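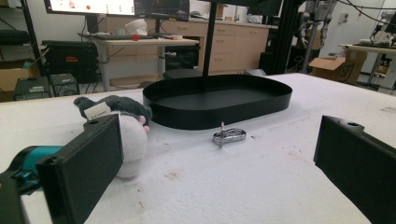

Equipment Plan and Budget, Second Term

Our group had to decide what to buy for the pick and place station before the July order went in. The lab gave us a limit of $149 for small parts. Anything larger goes through the department.

We got quotes from Tevton and Carrasco for finger blocks. Carrasco was cheaper but only ships in sets of 14, and we need 4 at most: one pair to use and one pair as spares. Tevton sells single pairs. Two pairs with screws came to $98 including shipping, so we chose Tevton.

That left $51. We considered a new foam sheet for the table and decided to wait, as stains do not affect the grip tests. We put the money toward test objects instead. Small metal parts and soft toys have given us the most trouble, so the list has more of those and fewer plain boxes.

A second gripper from Westudetti was on our first list. It is over our limit and has been moved to the department request, along with the Kadero cable kit. If the request is turned down, both teams will share the one gripper and sign up for morning or afternoon.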